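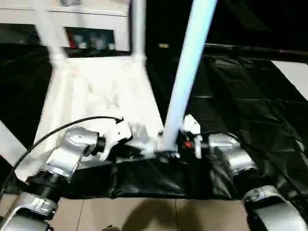 The Zivholm Leaflets is a table of 1,103 handbills, meeting notices and strike sheets put out by the tenants' leagues of Prullmont between the wars, typed up by me over more evenings than I care to add up. Most of what gets written about the leagues comes from the people who were trying to evict them, or from party men who turned up later and wanted the credit, and I wanted something you could search that came from the leagues themselves. It's patchy. A white frame on a crumpled black cover is easy to pick out while the folds beneath it take some staring at, and the leaflets are a bit like that: the demands and the dates of meetings stand out straight away, and the quarrels underneath have to be teased out of small changes in wording. So please read the notes before you start drawing charts!

Home Data Notes Changes Comments Contact

What's in the download

There are 5 files. The big one is leaflets.csv, one row per printed item. Then there's people.csv (everyone named on a leaflet, with the spellings as printed), places.csv (streets, halls, pubs, the odd field), printers.csv, and a plain text file called queries.txt where I keep the things I haven't sorted out. I'd look at that last one first if you're planning to argue anything from the data, as it's where I'm rudest about my own work.

Everything is UTF-8 with commas between the fields and double quotes round the text. If your spreadsheet makes a mess of the accents, import the file through the menu and pick the encoding by hand.

The columns in leaflets.csv

id -- my own number, nothing to do with any archive's shelfmark.
title -- the biggest line of type on the sheet. Where two lines are the same size I took the upper one.
text -- the full wording, misprints and all.
date_printed -- only filled in if a date is on the sheet itself.
date_guess -- my guess, with the reasoning in the next column.
date_why -- the reasoning.
league -- which league put it out, if it says.
printer -- links to printers.csv.
demand -- rents, repairs, evictions, water, fuel, release of prisoners, other.
tone -- please see below, I have regrets.

Where the leaflets came from

The bulk are from the Davulard collection. Davulard was the bailiff's clerk in the lower town and kept every scrap that came through his door, I suppose with the idea of using it in court. He wrote on a lot of them in pencil. His notes aren't in the table because I can't read enough of them to be fair to him, and what I can read is mostly names with ticks beside them, which gave me a bit of a chill the first time.

Another 300 came from the back room of the Swanson printworks, where they'd been used as packing between reams. These are lovely and clean but they're nearly all proofs or spoiled copies, so don't assume any of them were handed out. There's a yes/no column called spoiled for this. I only added it in version 2, so if you've got the earlier download, do fetch the new one.

The rest are odds and ends. Nizar Mansour sent me scans of the set his grandmother kept in a biscuit tin, including the only complete run of the Wash-House Street sheets, and he checked my typing on all of those against the originals. Any mistakes left in them are mine, and he has a list.

What's missing

Lots! The women's committees of the upper town must have printed plenty, going by how often the other leagues grumble about their leaflets, and hardly any have survived. Davulard never worked up there. So if you count items by district you'll get a map of where one clerk walked, and I've already seen a talk (a good one otherwise) where the upper town was called "quiet" on the strength of my table. It wasn't quiet. The rent strike of the second winter started there.

Anything chalked on walls, sung or shouted is gone too, of course. Some of the leaflets quote songs by their first line as though everyone would know the rest. I've tagged those with song in the notes column in the hope that somebody, somewhere, has an aunt who remembers.

About dates

The leagues hardly ever put the year on anything. Why would they? You'd be standing in the hall by Thursday. I've worked out years from the rent figures quoted, from the printer's address (Swanson moved across the river, which is a great help) and from the names of councillors being insulted. Some of those guesses are solid and some are wobbly, and I've tried to say which in date_why. If you only want the safe ones, filter on date_printed and put up with a much smaller table.

About the tone column

I started off marking each leaflet as angry, pleading, joking or plain. By the time I'd got halfway I no longer agreed with what I'd put at the beginning, and a fair number of the ones I'd called pleading now look sarcastic to me. I've left the column in because a couple of people are using it in their teaching. I wouldn't rest anything on it.

Typing and translation

I typed the text by eye and then read it back aloud, which the neighbours must have enjoyed. The dialect spellings are kept. Where a letter is torn away I've used a full stop inside square brackets for each missing letter, and where I can't tell how many are missing there's a dash in the brackets. There's no English translation of the whole lot. I've done the titles and a handful of texts for my own use, and they're in the translation column, but my English versions make everyone sound like a parish newsletter and I'd love someone better to have a go.

Names of living people

A few of the people named were very young at the time and their children are still about. Being on a list of rent strikers isn't shameful to my mind, but families see it differently, and informers are named on some sheets as well, occasionally wrongly. I've swapped the names of accused informers for a code. The key isn't in the download and I won't send it out, so please don't ask.

Using it

Use it for whatever you like, teaching, writing, family history. Say where you got it and which version. If you fix something, send me the id and the corrected text and I'll put it in with your name, or without if you'd prefer. Please don't send back the whole csv with your changes somewhere in it -- I spent a very long weekend on the last one of those.

Still to do

Matching up the people who appear under several spellings. Getting the pencil notes read by someone with better eyes. Sorting out whether the Lower Bridge League and the League of the Lower Bridge were one body or a split (I lean towards a split, there's a nasty little leaflet about a borrowed banner).

Last updated: Aug 7, 2024

Comments

Marrow: Thanks for this. My students went straight to the councillor insults, as you'd expect, and then got properly interested in how the rents were worked out. Is there a reason repairs and water are separate demands? Half the water ones look like repairs to me.

Author: They kept them apart on their own banners so I followed suit, but yes, there's overlap. You could merge them without upsetting me.

Nizar Mansour: Wash-House Street again, sorry. The sheet about the coal delivery has "sacks" where the original has "backs". It does change the meaning.

Author: It does rather. Fixed, thank you.

riverside_reader: Any chance of the scans as well as the text? I'm after the type ornaments on the Swanson ones.

Author: Not for the Davulard ones, I haven't got permission. I can send you the Swanson proofs if you drop me a line through the contact page and tell me which ids you want.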